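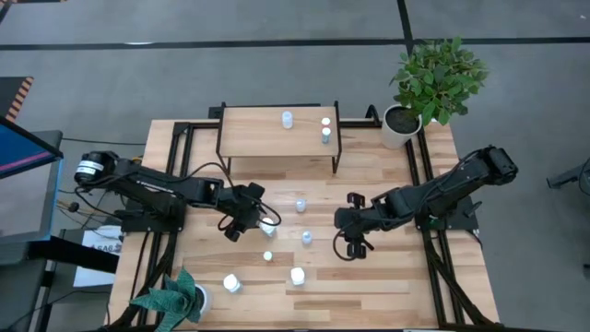
Odix: dos brazos enfrentados sobre mesa de madera, con balda al fondo. Frascos y vasos blancos en la zona común.

Inicio Productos Células Software Soporte Contacto
Buscar en el catálogo...

Odix, estación bimanual de sobremesa para recogida y colocación

Fabricante: Gilmartin. Software de control: Skumelier. Montaje y puesta en marcha desde el taller de Usden.

Odix es una estación de dos brazos para manipular envases pequeños sobre una superficie plana y trasladarlos a una balda baja. Se suministra a laboratorios de automatización, talleres de preparación de pedidos y centros de formación que necesitan evaluar tareas de orden y reposición antes de comprometer una línea completa. No se vende como robot doméstico. Las tareas de ensayo, en cambio, sí proceden en buena parte de la casa: recoger una mesa, devolver botes a un estante, juntar vasos, separar tapones.

Estructura

Bastidor de perfil de aluminio negro con tablero de madera. Los brazos se fijan a lados opuestos y comparten la zona central. La balda se coloca en el borde posterior y puede retirarse. El cableado de cada brazo es exterior y debe revisarse al cambiar la posición de la base: un bucle corto limita el giro de la muñeca y uno demasiado largo roza la mesa.

Carga útil por brazo: 600 g en toda la zona común.
Dedos: intercambiables, rectos o en punta.
Registro de tareas: hasta 16 secuencias en memoria local.
Envases admitidos: rígidos o semirrígidos, con o sin tapón.
Suelo: nivelado, con el perímetro de trabajo delimitado.

Qué hace hoy y qué no

El ensayo de aceptación consiste en pasar envases de la mesa a la balda sin volcarlos ni desplazar los que ya estén colocados. En la última campaña de Usden, cerrada en noviembre, se registraron 3.926 intentos con frascos opacos, frascos translúcidos, vasos y tapones sueltos. El frasco opaco de pie es el caso resuelto. El agarre por el cuello se repite con poca dispersión y el brazo corrige solo los errores pequeños de posición. 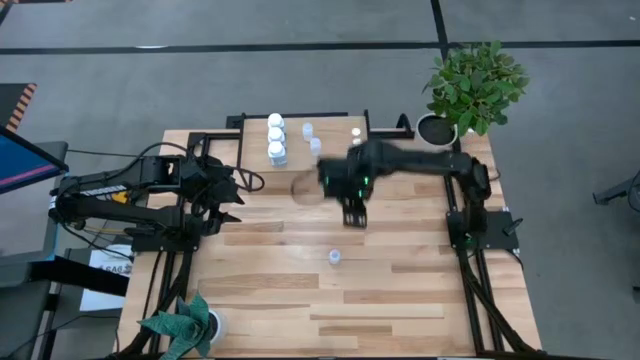
Los envases translúcidos rinden peor. La estimación del borde varía con los reflejos del tablero, y el dedo entra alto o empuja la pieza antes de cerrar. El vaso vacío pesa poco y se desliza al primer contacto. Recomendamos reducir la velocidad de aproximación en el último tramo y activar la comprobación de cierre de Skumelier, que alarga el ciclo pero evita colocar una pieza mal sujeta.

El tapón suelto sigue siendo un caso abierto. La pinza estándar puede recogerlo si está apoyado sobre la cara plana y separado de otros objetos. De canto o pegado a otra pieza, la secuencia suele terminar en reintento. Odix tampoco enrosca tapones en la configuración de serie. La coordinación necesaria entre ambos brazos (uno sujeta, otro gira) está disponible como módulo de pruebas, sin garantía de ciclo.

Ritmo de trabajo

Una persona sin formación previa recoge la misma mesa bastante más deprisa. La estación compensa esa diferencia solo cuando la tarea se repite muchas horas y los envases cambian poco. Para lotes inferiores a unos 400 envases por turno, el tiempo de preparación pesa demasiado y no aconsejamos la compra. El alquiler para evaluación es más razonable en esos casos.

Estantería y holguras

La balda obliga a trabajar con poca altura libre por debajo y con los montantes a los lados. Si hay envases delante de ella, conviene que la muñeca entre en diagonal. Las trayectorias verticales se reservan para el centro del tablero. Al mover la balda hay que repetir la calibración de ambos brazos, aunque solo se haya desplazado uno de los extremos. 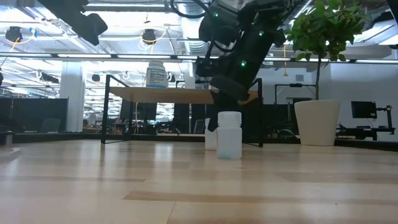
Noreen Foley pregunta en los comentarios si la estación puede trabajar con frascos de cuello estrecho llenos a medias, porque en sus pruebas con otra pinza el líquido desplazaba el peso y el frasco giraba entre los dedos. Añade que, mientras eso no esté resuelto, para ella la máquina ordena vitrinas y poco más.

Respuesta de soporte: con frascos a medio llenar hay que agarrar por el cuerpo y usar los dedos rectos. El agarre por el cuello queda limitado a envases vacíos o llenos. La rotación durante el traslado se detecta, pero Skumelier todavía no la corrige en marcha; detiene el brazo y pide confirmación.

Suministro

Incluye bastidor, tablero, dos brazos, balda, juego de dedos en punta y licencia de Skumelier. Los dedos rectos y el módulo de coordinación se piden aparte.

Compartir 16 Comentarios 2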